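Wasance opens Pavidside, its planning and simulation toolkit for two-armed robots

Dilitz, December. Robotics software group Wasance today made Pavidside available to everyone, and we could hardly be happier to see it leave the building. Pavidside is a motion planner, a scene builder and a set of replay tools for people who program two arms working over one bench. It has been in closed testing with university labs and small integrators since winter, and their bug reports shaped nearly every part of it.

The headline change is a new planner, Pettigrew, which treats both arms as one problem. Older versions planned for one arm, froze it, then planned for the other. That was fine on a bare bench and pretty miserable on a crowded one. Pettigrew looks for both paths together and checks them against everything in the scene model, from a tissue box to the leaves of a pot plant. On our own test computers it comes back with a joint plan in roughly 40 milliseconds (we cheered when that number first came up!).

The release ships with 300 ready-made tabletop scenes. The drawer set is the favourite around the office: household clutter on a white table, a flat red target square, and a cabinet that one arm has to reach into from above.

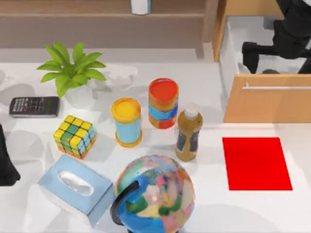 What's in the release

Scene builder. Drag objects onto a table, nudge them, change their colour, save the layout. Layouts are ordinary text files, so they can be compared and merged like any other code.

Replay. Any run can be stopped at any moment and reopened with the full state of both arms, the drawers and every object. You can change one setting and set it going again from that point, which has saved us whole afternoons of waiting for the same bad moment to come round.

Perception stand-ins. Developers can feed the planner perfect object positions, or add noise, dropouts and lag to see how their control code behaves when the cameras let it down.

Controller bridge. The same script drives the simulated arms and a real pair, with speed limits kept in a separate file.

Testers asked again and again for better drawer handling, so drawers now have proper travel, friction and end stops. The planner also understands that an open drawer takes up room the next movement can't use, and a gripper can be told to come in from straight overhead.

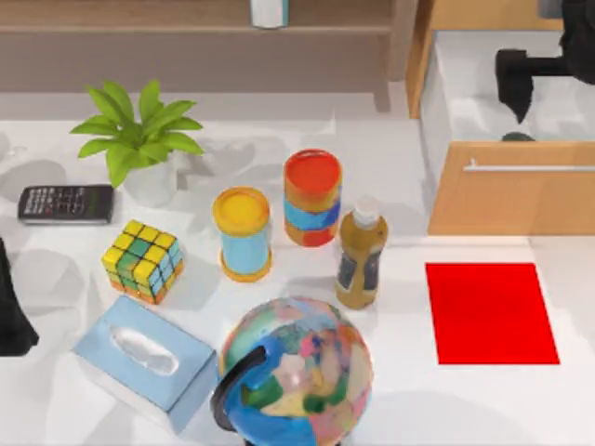

A gripper over the open drawer in a Pavidside tabletop scene, rendered in the simulator.

Pavidside runs on Linux and Windows, and is free for teaching and research. Commercial licences are available through the Wasance office in Dilitz. Documentation, all the scenes and the source for the controller bridge can be downloaded from the project page.

An online walkthrough will be held on Thursday at 2 pm, with room for 100 people and plenty of time for questions. The session will be recorded, and bringing your own awkward scene file is very much encouraged.

Media contact: Wasance press desk, Dilitz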